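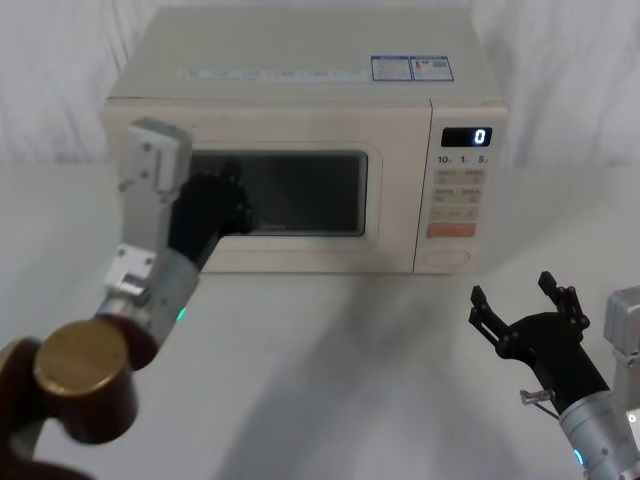

Living with a small microwave: tips from a cramped kitchen

A countertop microwave asks very little of its owner. It wants a flat place to stand, an outlet and the occasional wipe, and most of us manage two of those. What follows has been gathered over a long run of rented kitchens, the current one being a galley in Harnurby where the counter and the hallway are more or less the same thing.

Where to put it

Put it somewhere you can look into a bowl without lifting it above your chin. I once kept a microwave on top of the refrigerator because it freed up counter space, and it did, at the price of a quart of minestrone down my sleeve. Waist to chest height is right for most people.

Leave space around it. The manual will tell you how much, and if the manual left with the last tenant, check the maker's website under the model number, usually printed on a plate on the back or inside the door. The vents need air. They do not need a stack of cookbooks pushed against them, or the bread bag, or the dish towel you drape there every evening while telling yourself it is temporary.

Plug it straight into the wall. A microwave pulls a lot of power for something so small, and a thin extension cord shared with the toaster is a bad idea. In my last place the microwave and the kettle lived on the same circuit and could not be run together. We had oatmeal or we had tea.

The top is not a shelf

Everybody treats the top as a shelf. It's flat and it's right there. Mine has at various times held bananas, the mail, a fruit bowl from Wilard with a chip in it, and a houseplant that did not enjoy the experience.

If the vents are on the top, keep it bare. If they're at the back or sides and the manual allows it, something light that you move often is the most I'd go for. Mail is the worst thing you can put there. It slides down the back and you find it when you move out.

Stickers and labels

Microwaves come out of the box wearing paperwork. There are labels across the top, labels on the door, and sometimes one inside, and people seem to divide into those who peel everything in the first hour and those who still have them ten years on. I belong to the second camp and have been told it is a character flaw.

Leave any safety label, rating plate or serial number where it is. You'll want it for a repair, and the next owner will want it too. Energy and sales stickers can go if local rules and your conscience permit. Warm the sticker with a hair dryer on low, with the microwave unplugged, and lift a corner with a fingernail or an old plastic card. Pull slowly, and back over itself. If it tears into 19 pieces, you went too fast.

For the gum left behind, rub in a little cooking oil, leave it while you do something else, then wipe it off with a soapy cloth. Keep razor blades and metal scrapers away from it. The paint on these things is thin, and a scratch on the top will be the first thing you see every morning.

Buttons you can't read

Lots of perfectly good microwaves have panels in a language their owner doesn't read. They come secondhand, or from a cousin who moved, or with the apartment. The usual approach is to find the one button that makes it go and never touch the rest, and you can eat hot soup for years that way.

It's worth ten minutes to do better. Take a picture of the panel with your phone and run it through a translation app, and look up the manual by model number to check what you get, as the app has a sense of humor. Mine informed me that one button was called "Fragrant Defeat." It was defrost.

Then write the ones you need on small pieces of masking tape: START, STOP, DEFROST, 1 MIN. Stick them beside the buttons if there's room. Tape over a membrane button wears at the edges and collects soup. If you'd like something tidier, draw the panel on an index card and tape it inside the nearest cupboard door. I did this on the back of a Ccori tea box and it has outlasted two kettles.

Press membrane buttons with the pad of your finger. A fingernail goes through the plastic skin sooner or later, and after that steam and grease get in and the button starts making its own decisions.

Cleaning the inside

The old bowl-of-water trick still works. Use a microwave-safe bowl, wide at the top, with a cup of water and a few slices of lemon or a spoonful of white vinegar. Put a wooden spoon or a wooden stir stick in it so the water doesn't superheat and leap at you. Run it for 2 minutes, then leave the door shut for a few more. The steam does the work while you look for a clean cloth, and in my house those take the same length of time.

Take the bowl out with mitts. Wipe the ceiling first, then the walls, then the floor, so you only clean the floor once. If yours has a glass turntable, let it cool before it goes in the sink. Wipe the ring underneath as well. A grinding noise is very often a single grain of rice.

Don't pick at a dried splatter with a knife. Lay a wet cloth on it and come back. And leave the waveguide cover alone, the little panel on the inside wall that looks like cardboard. It is meant to be there. Plenty of people have removed it thinking it was packaging.

Cleaning the outside

Spray the cloth, never the microwave. Cleaner sprayed at the panel runs down behind it, and cleaner sprayed at the vents goes wherever it likes. A damp microfiber cloth with a drop of dish soap does nearly everything. Go over the door seal and the edge the door closes against, where crumbs gather and keep it from shutting properly. If the door is bent, loose or won't latch, stop using it and have it looked at. Don't open the case yourself; the parts inside can hold a dangerous charge even when it's unplugged.

Pale plastic turns yellow with age. Sunlight helps it along, and so does frying next to it. Soap takes off the grease layer, baking soda paste takes off a bit more (gently, and off the lettering), and the rest is there to stay. I have read a good many pages promising to restore old plastic to snow white. I spent $19 on a bottle of something called Fakov on the strength of one of them, and I now have a yellowed microwave and a very clean spoon rest.

Small habits

Cover the food. A plate turned upside down will do, or a paper towel for anything short-lived.

Spread leftovers in a ring with a gap in the middle. A heap comes out boiling at the edges and cold at the core.

Stop halfway and stir, then let it stand a minute before you decide it isn't hot enough.

Leave the door open a crack for a few minutes after anything steamy, especially fish. Especially somebody else's fish.

Put a cup of water in if there are small children or absent-minded adults about who press start on an empty oven.

Wipe up tomato sauce the same day. By August ours had a spot on the ceiling that guests took for a design feature.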